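Zallel Bin Picking Cell – Demonstrations and Open Day Visits

Book a visit to our Wemora workshop and watch the Zallel at work on a mixed bin before you make up your mind about anything.
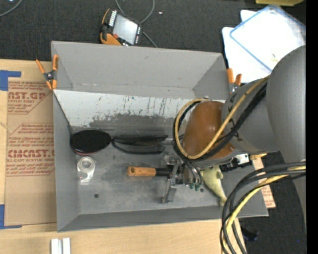 We've always felt that a picking cell is best judged up close, with time to ask as many questions as you like. Gus Schumacher runs most of our demonstrations, and he's very happy to stop, go back and start over if you'd like a second look (he rather enjoys it). A visit lasts 2 hours, coffee included, and you're welcome to bring parts of your own – odd shapes especially, and a few old tools or household things if that's what you have handy.

After the demonstration you can try the controls yourself and talk through mounting, cabling and floor space with the people who do our installations. Those of you who came to the March open day will remember how long those talks can run!

Sorensen gripper fingers and the Drollia bin stand are sold separately.

Demonstration visit: free
On-site trial, per day: $340
Deposit to reserve a cell: $1,000

Please book by 15 December 2019.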